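Monday, notebook, perception + tooling

Big day. The time sync thing is finally pinned down and it's such a nice fix that I want to write it all out before I forget the order of it.

Starting point from last week: left and right gripper trajectories looked fine on their own, but when we replayed them together the two hands drifted against each other. Jana D. thought calibration, I thought the SLAM front end was losing features on the backdrop cloth (it is very gray with only a few creases). Both wrong! Ludger plotted the gyro magnitude from both units on top of each other and there was a constant offset, plus a jump in one of them every time the writer process flushed to disk.

So: the timestamps were being taken when the buffer got written, and the image was stamped when it arrived at the host. I moved the stamp into the driver callback, and now Kohlhase (our recorder, for anyone reading this who joined after the summer) only copies the value through. Offset between the units is estimated once per session from the sync shake at the start. Cross-correlate, take the peak, fit a parabola through it for the sub-sample part. Takes no time at all.

Reran the old episodes through the new aligner. 162 of them have a usable shake at the start. The others we can maybe rescue from the gripper opening signal, Reinhold wants to try that. I would rather record new ones, recording is quick now.

Things I changed in the aligner, so I don't have to read the diff:
– search window is 5 seconds, was the full episode (the full episode sometimes locked onto a repeated motion in the middle, very confusing plots)
– gyro norm only, no accelerometer
– if the peak is weak it refuses and says so, no silent zero offset
– offset gets written into the episode header, the raw stamps stay untouched

That last one was Detlef's request and he is right. We have burned ourselves before by overwriting raw stamps.

After lunch, pose quality. I had been curious how the tracker does when the hand is nearly still and the object takes up the middle of the view, because the features then all come from the edges, where the fisheye distortion is worst. The patterned tablecloth is a gift here and a trap. Tons of corners, super stable tracks, but the pattern repeats, so the matcher is happy to relocalize one tile over. You see it as a clean sideways step in the trajectory. I added a check that compares the visual step against the integrated IMU motion and throws out the relocalization if they disagree. Replayed our worst cup episode with it and the step is gone. I may have cheered.

Then a static mask for our own gripper. The frame and fingers sit in the same place in every image, so any feature there is poison – it tells the tracker we aren't moving. The fingers do move with the opening, so I made the mask a function of the width: 4 polygons, interpolated. The bolt heads on the frame were the worst offenders, shiny and round and perfectly trackable.

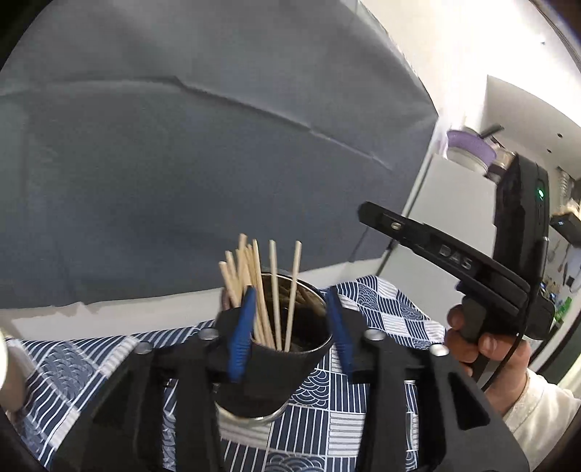 The other hand is the part I haven't solved. When the second gripper comes into view it's a big moving thing with lots of sharp edges, and a fixed mask can't help. Two ideas. One, we already have both poses once the alignment is good, so project a rough box for the other gripper into each view and drop features inside it. Two, let RANSAC deal with it and see how bad it is. I'd like to do the second first since it costs nothing, and log the inlier ratio per image so we can see whether it dips when the hands get close.

Jana Ehlers pointed out that idea one is circular, as a bad pose gives a bad box and the bad box makes the pose worse. Fair. But the box only has to be rough and we could use the pose from a few images back. I think it will be fine. She doesn't. We'll find out.

Also fixed today: the viewer crashed on episode 505 because the width channel was empty. Now it draws a gap. Left a unit test for it.

For tomorrow:
– inlier ratio plot, both hands
– ask Ludger if the driver callback can drop stamps under load, I haven't seen it happen but haven't tried to provoke it either
– polygon mask needs redoing if anyone swaps the finger pads, put a note in the config
– push the aligner branch to Nernosow, Detlef reviews
– look at thin objects in the point cloud. The sticks in the cup come out as mush and I suspect the voxel size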